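Spare Parts Forecasting for Slow Movers
Speaker notes, afternoon session, Ankit Semwal
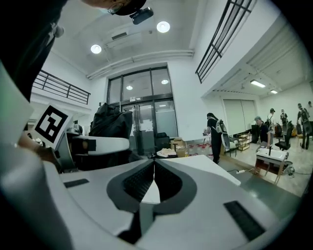

Slide 1. Scope

Start with the definition. A slow mover is any stocked item with fewer than four issues in 12 months. In the Lundau warehouse that covers most of the item numbers and very little of the handling work. The rest of the talk is limited to these items. Fast movers are handled well enough by ordinary exponential smoothing and I will not discuss them.

Mention that the examples are pumps and compressors. The method does not depend on this. What it needs is a record of issues by date, a lead time per item and a cost for being out of stock that somebody is willing to sign.

Ask for questions of fact during the talk, questions of opinion afterward.

Slide 2. What the demand looks like

Point to the upper plot. Long runs of zeros, then one issue, or a block of three when a unit is overhauled. The average is a fraction of a piece per month. No month ever sees a fraction of a piece.

Lower plot is the same item by quarter. The zeros thin out but the variance relative to the mean is still high. Aggregating further hides the blocks altogether. Quarterly buckets are what we used at Lundau and what I recommend for lead times over eight weeks.

Do not spend long here. Most of the room will have seen a plot like it.

Slide 3. Why smoothing fails

Simple smoothing updates every period, including the empty ones. The forecast therefore peaks right after an issue and decays until the next. If the planner reviews stock right after an issue, the reorder level comes out too high. If the review falls on a fixed day of the month, the bias depends on the calendar.

Croston's method separates the size of an issue from the interval between issues and updates both only when there is demand. It is biased upward. The usual correction multiplies by one minus half the smoothing constant. Say this slowly, the formula is on the slide but small.

One further weakness: Croston never updates during a zero run, so an item that has died keeps its last forecast forever. We had valve plates at Lundau for a compressor model that had been scrapped. The forecast was still positive and the system was still buying.

Slide 4. The item groups

We sorted the items into four groups by two measures, mean interval between issues and squared coefficient of variation of the issue size. The cutoffs are the published ones. I tried moving them and the stock value hardly changed.

Smooth and erratic items go back to the standard method. Intermittent and lumpy items get the treatment on the next slide. Items with no issue at all in the history are not forecast. They go to an engineer, who decides whether the part is insurance stock or scrap.

If asked about machine learning: we ran a gradient boosted model on the lumpy group. It did no better than resampling and it took longer to explain to the planners.

Slide 5. Resampling over the lead time

Steps as follows.
Take the issue history for the item.
Estimate the chance that a period with demand follows a period with demand, and the same for empty periods.
Generate a sequence of empty and nonempty periods covering the lead time.
Fill the nonempty periods with sizes drawn from the history.
Sum. Repeat until the upper percentiles settle.

The result is a distribution of lead time demand, and the reorder level is read from it directly. No normal curve is assumed anywhere. For an item issued twice in a year, assuming one gives a reorder level such as 1.7, and somebody then has to round it.

Resampling cannot produce issue sizes much outside the history unless you jitter them. We add jitter to the lumpy group only.

Slide 6. Trial

The trial set was 260 items, all intermittent or lumpy, all with a supplier lead time on file. We held out the last year of history and replayed it. Each item was run under the old min-max settings, under corrected Croston, and under resampling.

Read off the three lines. Old settings: highest stock value, middle fill rate. Croston: lowest stock value, lowest fill rate. Resampling sits between the two on stock value and has the best fill rate.

The old settings broke down in 44 cases where the minimum had been typed in by hand after a stockout and never reviewed. Removing those narrows the gap but does not close it. Show the backup slide only if somebody presses the point.

Slide 7. Lead times

This slide matters more than the previous one. Lead times in the item master were the contract values. Receipts told a different story for castings from Trestau, where the spread was wide and the contract value sat near the bottom of it. Seals from Dixit arrived close to contract.

With actual receipts in place of contract values, the reorder levels for castings went up by almost 12 percent and the seals did not move. If you have time for one improvement before the next budget round, clean the lead time field.

Note the data problem: partial deliveries. We count from order date to first receipt that covers the open shortage. Counting to the last receipt punishes suppliers for lines that were not needed yet.

Slide 8. Running it

The calculation runs overnight on Thursday. Output is a list of proposed changes to reorder levels, loaded into Tritance as a draft. A planner accepts or rejects each line. Changes of one piece on cheap items are accepted automatically.

Rejected lines need a reason code. The most common is a planned overhaul the forecast cannot know about. That demand should be entered as a dependent requirement and taken out of the history afterward — otherwise it comes back the next year as random demand.

Slide 9. Open points

Superseded part numbers. History has to be chained from old to new, and the chain in the item master is incomplete.

Shared stock between sites. Pooling would cut stock value further, but transport times between sites are not recorded.

Review of the out-of-stock cost. The present figures date from November and were set per equipment class. Pumps with an installed standby should carry a lower figure than pumps without one. The equipment register has the standby flag, and the link to the item master is in progress.

Leave this slide up during questions. The backup slides start with the derivation of the Croston correction, then the list of hand-typed minimums.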